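Stultow Shared Workshop
Laundry Helper Build – Progress Report 2 to the Britis Small Projects Fund
Period covered: February through May

Where we are

The short version is that the robot picks up clothes! When we sent the first report we had a standing torso, one working arm and a long list of parts on order. We now have both arms running, both hands fitted, and a pick-and-place routine that goes from start to finish without anyone reaching in to help it. We are past the point we said we'd reach by the end of this period, and the whole group is pretty giddy over it.

Arms and hands

The left arm gave us the most trouble. Its elbow joint had a slight play in it that we first blamed on the motor, and we spent two weeks swapping motors before somebody put a wrench on the mounting plate and found two bolts that had never been torqued down. Both arms now share the same bolt schedule, and it's taped to the inside of the tool cabinet door.

The hands are the Bidico kit, which we chose over building our own. Your reviewer asked about this in the last round, so to answer the question: the kit used up a big piece of the parts budget, but it saved us most of a season of finger design, and the spare fingertips are cheap. We've gone through 7 of them so far, mostly from closing too hard on zippers.

We still have cable slack on the left side that we don't like. It hasn't caught on anything yet, but it needs a proper guide, and that job is first on the list for next period.

Software

The grasp planner is built on the Ngô code we described in the proposal, with our own layer on top for cloth. Cloth is a wonderful, awful problem. A mug stays mug-shaped and a T-shirt is a new shape every time you look at it, so we stopped trying to recognize the garment before the grasp. The robot now looks for a raised fold, pinches it, lifts, and only then works out what it's holding. That one change did more for us than anything else this spring.

Dark clothes on dark clothes are still hard. When the pile is all black the depth readings get patchy and the planner sometimes goes for a shadow. Bright colors on a plain sheet are easy by comparison, and we've been mixing the two on purpose to keep ourselves from tuning for the easy case.

Test results

We ran 218 logged pick attempts in the period. For each one we write down the garment, the surface it started on, the lighting, and how it ended. The last set of 60 was the first where we didn't restart the controller even once, and we stayed late to finish it because no one wanted to break the streak. The full log is in the shared folder with the receipts.

Most of the failures came at release, with the fabric clinging to a fingertip after the hand opened. A short wrist shake helps. So does lowering the garment closer to the pile before letting go – we had been dropping from too high and losing sleeves over the side of the basket. 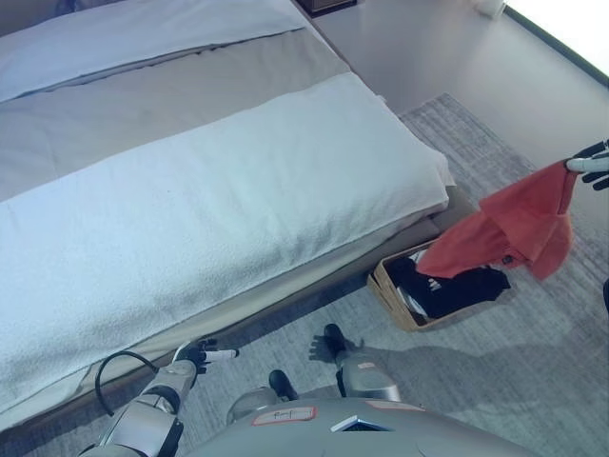
Daylight has been a bigger factor than we expected. Our early bench tests were all under the shop lights, and as soon as there was a window involved the exposure settings went out the door. We've moved to auto exposure with a cap on it, and the planner now ignores very bright patches of floor.

Budget

Spending is on plan overall. We came in under on aluminum stock and over on connectors, and 17 hours of outside machining got replaced by our own lathe time once the new chuck arrived. We'd like to move what's left in the machining line over to batteries, if that's all right with you. A single line by email is enough for our records.

Next period

Cable guide on the left arm. A second basket, so we can start sorting lights from darks. Walking between two spots with a garment in hand, which will be slow and which we are all looking forward to. We'd also love to have you come by the shop for a demo – evenings after 6 are best, and there is parking behind the building.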